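Lerbridge Residents' Forum
Board: Shared Rooms and Facilities
Topic: Turmeric and curry stains on the community kitchen tables

Posted by: Zarmeena Malik (Facilities Desk)
Members are asked to note that the cream tabletops at Lerbridge Hall will be reviewed in June. The cost of refinishing one table has been quoted at $759. Before any work is approved, the Desk invites comments on how yellow food stains should be treated by those who book the kitchen. Current guidance is to wipe with warm water and dish soap within 39 minutes of a spill. The Desk does not recall how that figure was chosen.

Reply by: gunawan_supperclub
The Gunawan Supper Club has used the kitchen for three years and serves turmeric rice at most meals. In our experience, dish soap alone removes the grease and leaves the color. We apply a paste of baking soda and water, leave it for a short while, and wipe it away with a soft cloth. We ask that the guidance be changed to reflect this.

Reply by: Vodham_Lane_12
I must respectfully disagree with the previous member. Baking soda is a mild abrasive. On a matte surface, repeated use may leave a polished patch that is more noticeable than the stain. Sunlight fades turmeric well, and a table placed near the south windows may need no paste at all.

Reply by: hallkeys
Yellow marks on a cream top, and a blue cloth with a deep pile.

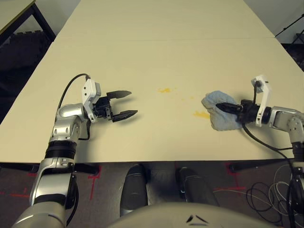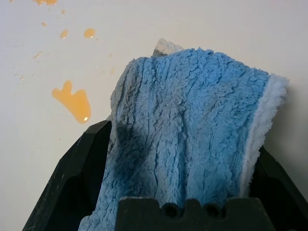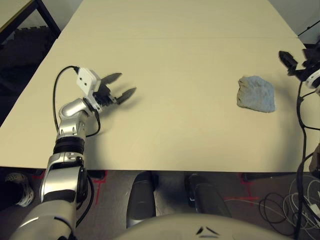 Reply by: gunawan_supperclub
Thank you. Our club accepts the point about abrasion — we have only ever used the paste on older tables. We do not accept that sunlight is a practical answer for a group that meets in the evening.

Reply by: flastano_baker
The Flastano baking group would support a cloth with a thick pile over any sponge with a scouring side. We also request that cloths used on turmeric be washed separately. Our white aprons were returned to us yellow last winter, and the matter was never settled.

Reply by: Vodham_Lane_12
The aprons should be raised in their own topic. On the present question, I suggest that diluted white vinegar be tested first on the underside of one table.

Reply by: Zarmeena Malik (Facilities Desk)
The Desk thanks all members. The 39-minute rule is withdrawn, and spills should be wiped as soon as they are noticed. Baking soda paste is not approved for the matte tops pending a test. Groups may continue to use soft cloths and dish soap. A request for $200 toward washable table covers will be considered in June, and the aprons have been given a separate topic.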